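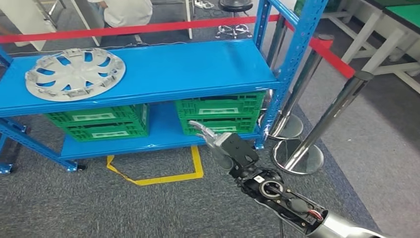

Nerneo 警务扫描台收听终端 N26：产品说明与订购

适用对象：地方报社突发新闻组、通讯社夜班、跑社会新闻的自由记者，以及那些凌晨三点还想知道警笛往哪边去的人。最后一类我们不问理由，但请先查清当地法律。

产品概述

N26 是一台桌面式无线电收听与记录终端，用来同时守听公开的消防、急救和警务调度频道，把有人声的片段自动切出来存好，并打上时间戳。它不会替您写稿，也不会判断哪条消息可靠。去年有位客户来信，希望机器能在枪击案和放烟花之间作出区分。我们把信转给了研发部的 Szabolcs Katona，他回了四个字：他也希望。

加密频道收不了。请不要打电话来问有没有“特别版”，没有。接电话的 Mỹ Phùng 会很客气地告诉您没有，然后把您的号码记下来，下次继续客气。

主要规格

可存频道：1,000 个
同时守听：26 路
内置存储：固态硬盘，写满后从最早的录音开始覆盖，已加锁的除外
时间戳：网络校时，断网后由内部时钟维持
接口：网口一个，耳机插孔两个，外接天线座一个
供电：外置电源适配器，另有内置电池，供停电时把手头这段录完
外壳：灰色。曾经考虑过黑色，值夜班的人说找不着
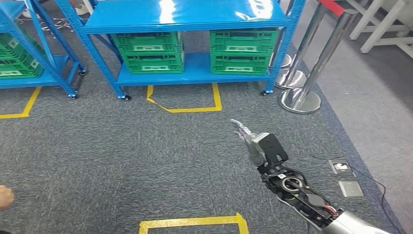
两个耳机插孔的音量是分开调的。第一代只有一个旋钮，据说在 Stenerum 的一家报社里，两位编辑为此三个星期没有说话。现在左边归左边，右边归右边，中间的静音键仍由两人共用，这一点请自行协商。

关于录音与取证

每段录音都附带一份校验记录，导出时会一并生成。稿子见报后若有人说“调度里根本没提到第二名伤者”，您可以把原始片段调出来听。听的时候往往会发现，确实提到了，只是提的是第二辆救护车。我们建议在发稿之前听，而且听两遍。

机器自带的文字转写功能只供检索。它对地名尤其没有把握，曾把一条街名转成一道菜名，害得摄影记者去了一家餐馆。N26 的转写结果旁边有一个“未核实”标记，这个标记关不掉。不少用户要求加一个关闭选项，我们讨论过，结论是把标记的字号调大了一点。

涉及受害者姓名、住址和未成年人的通话，请按贵社的规定处理。机器提供“限制访问”文件夹，只有主编账号能打开。主编忘记密码的情况比我们预想的多，重置流程见说明书第四章。

安装

把终端放在离窗近、离微波炉远的地方。
接好外接天线，再通电。顺序反了不会坏，只是开机后会叫。
在“地区”菜单里选择所在城市，等它搜完频道。
把不需要的频道删掉。机场除雪队的频道大多数人第一个冬天之后会删。
给常用频道起名字，名字最长十二个汉字。

用户反馈

“装上第一晚就响了一整夜，早上一核对，全是同一个误报的火警。不过它确实每次都录下来了。”Emilian Vlad，Astano 夜班编辑

“以前我们靠两台旧机器和一个耳朵很好的实习生。实习生现在去做体育了，很高兴。”Bianca Pîrvu，社会新闻部

“菜单里的翻译有几处很怪，‘静噪’翻成了‘请安静’。用久了觉得也行。”Svend Grímsdóttir

最后一条的翻译问题会在六月的固件里改正。届时如有用户舍不得，可以在设置里改回来。

价格与配件

N26 标准版：1,698 欧元
N26 加 Šindelář 室外天线套装：1,993 欧元
以上价格自 2026年4月1日 起执行，已含税，不含运费。鉴于这个日期，我们已收到几封邮件询问是否属实。属实。

室外天线需要有人爬上屋顶，套装里不包括这个人。租用办公室的单位请先征得房东同意，把书面同意书留着，换房东的时候用得上。

质保与退换

整机质保两年，电池一年。咖啡造成的损坏不在质保范围内，茶也不在。收到货十四天内可以无理由退货，退货前请把录音导出并清空硬盘，我们不想听，也不该听。

批量采购三台以上的编辑部请来信询价，信中注明所在地区、供电制式和需要的菜单语言。回信通常需要两个工作日，遇到大新闻时会慢一些，因为客服的同事也在听。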